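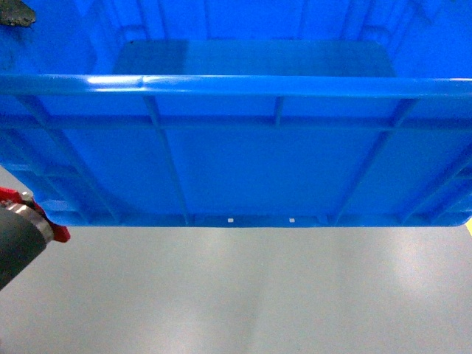
Tote handling at Piltent, six weeks in

kidus_a
They moved our crate line over to the Ullberg arms in April. 2000 crates a shift, same as before, but there are 2 of us on it now and it used to be 3. Anyone else been through this?

tsehay.ambaye
We did it at Endale. My shoulders quit hurting. I don't miss the lifting at all.

reda_s
Glad for your shoulders, but where did the third person go? At our place it was "reassigned", and that meant nights.

kidus_a
Zinash went to returns. Same pay, later start. She didn't ask for it.

tsehay.ambaye
That's on management though – the arm didn't write the schedule.

reda_s
Same result for her.

abrehet43
I'm on the maintenance side. What changed for us is the stops. Somebody has to walk over and clear each one, and it isn't in anyone's job description. Get that in writing before the trial period ends.

kidus_a
We clear them ourselves right now. No extra pay for it. Who did you take it to, the shift lead or HR?

abrehet43
Shift lead first, then HR. Keep a log with times.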